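Saturday, May 31, 2025
Workshop notebook, Oľga Hrubý

Sharpening day. I finished the 11 kitchen knives from Gidbridge before lunch. Most of them needed only the 2000 stone, then the 3000. The two small ones had chips, so I started again from coarse and lost almost an hour.

The old Vivent stone is now hollow in the middle. Malý wants to keep it for garden tools. I agree, but please write this on its box.

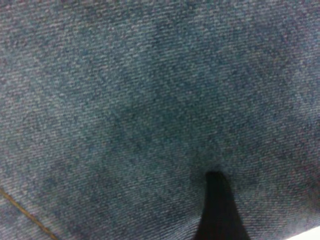 I also tried a lower angle on the long slicer. It cuts paper very well, but the edge folded when I tested it on the hard board. Tomorrow I will make it a little steeper and compare.

For the Wandanness order we have 29 chisels, to be ready in September. I propose to flatten all the backs first and do the bevels later, because changing between the two jobs makes me careless. The honing guide still slips on narrow blades. I cleaned the roller and it did not help.
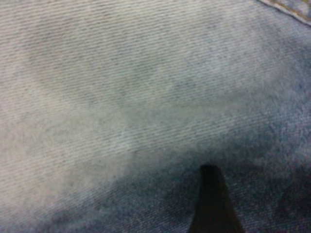

Denim, pale worn area.

To buy: oil, one flattening plate, new screw for the guide (I must measure the thread first).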